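We use cookies to remember your settings. Accept / Manage

Kitchen bench notebook — Wedix workshop
11/11/25, posted by the tableware bench

Good session today! Back on the plates after the long gap since August, and I'm really pleased with where the blue is going. Glaze batch 16 came out of the Karppinen kiln softer than the last one, much closer to the matte we wanted for the Kisano set. No pinholes that I could find, and the foot sits level when I press on the rim.

Moved everything over to the light wood table so we could try plates and trays together. The gray tray is a keeper, I think. I'd been worried the blue would go dull against it and it does the opposite — they look great side by side. 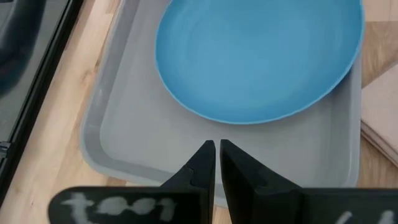 Blue plate in the gray tray, faint swirls showing in the middle.

Love those swirls. I was all set to smooth them away on the next run, but now I want to keep them and maybe go a touch deeper. There's spare floor in front of the plate too, so a fork and a folded napkin ought to fit. To try next time with the short forks from the Katari box.

Still to do: weigh 2 plates from this batch against the old ones, wash the trays by hand (no scouring pads please, they haze the plastic), and write the new glaze recipe on the shelf card before I forget it. Rim thickness again. I keep saying it.

Recent entries
Short forks, long forks
Glaze batch 11, too shiny
Shelf cards redone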